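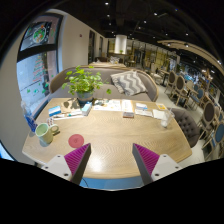 How to get tea and coffee stains out of mugs

Tea and coffee leave a brown film on the inside of a mug that washing-up liquid won't shift. The film builds up faster in hard water areas and shows most on pale glazes. It is harmless, but it spoils the look of a mug and can make a delicate tea taste stale.

The methods are in order of strength. Start with the first and stop when the mug is clean.

What you need

Bicarbonate of soda
White vinegar or citric acid
A soft cloth or a non-scratch sponge
An old toothbrush
Denture tablets (for tall or narrow mugs)

Method 1: bicarbonate paste

Wash the mug as usual and tip out the water, leaving the inside damp. Put in a teaspoon of bicarbonate of soda and add a few drops of water until you have a thick paste. Rub it round with the cloth, working from the rim down. Leave it for ten minutes on a heavy stain, then rub again and rinse well.

Use the toothbrush for the corner where the side meets the base, and for the join where the handle meets the body. Stains collect in both places.

Most mugs need nothing more than this.

Method 2: vinegar soak

If there is a chalky ring as well as a brown one, you have limescale holding the stain in place. Fill the mug with equal parts white vinegar and warm water and leave it for an hour. For citric acid, use one teaspoon to 300 ml of warm water.

Empty the mug, rinse it, and go back to the bicarbonate paste. Don't put the two in together. They fizz and cancel each other out, and you are left with salty water.

Keep vinegar away from mugs with gold or silver trim.

Method 3: denture tablet

Drop one tablet into the mug, fill it with warm water to just above the stain and leave it overnight. Wash it thoroughly in the morning. This works well on travel cups and anything too narrow to get a hand into. Check the packet first if the cup is metal.

Grey marks

Thin grey lines that look like scratches are usually metal left behind by teaspoons. Bicarbonate will lighten them. A cream cleaner made for hobs takes them off completely, but go gently and wash the mug twice afterwards.

Crazed glaze

Fine cracks in the glaze let tea get into the clay underneath. Khải Thái, who repairs pottery, advised me not to use bleach on these – it soaks into the body and is hard to rinse out. If the cracks are on the inside, keep the mug for pens.

Unglazed and hand-thrown mugs

Use plain hot water and a soft brush on any unglazed part. A bare foot ring may hold water for hours after washing, so dry it upside down on a rack before putting it away.

Keeping stains off

Rinse the mug as soon as you have finished drinking. Cold water will do. If you drink several cups a day from the same mug, give it a quick rub with bicarbonate once a week – it takes less than a minute and you won't need the overnight soak.

Updated Tuesday, May 7, 2019. Thanks to Duygu Demirtaş for the tip about citric acid.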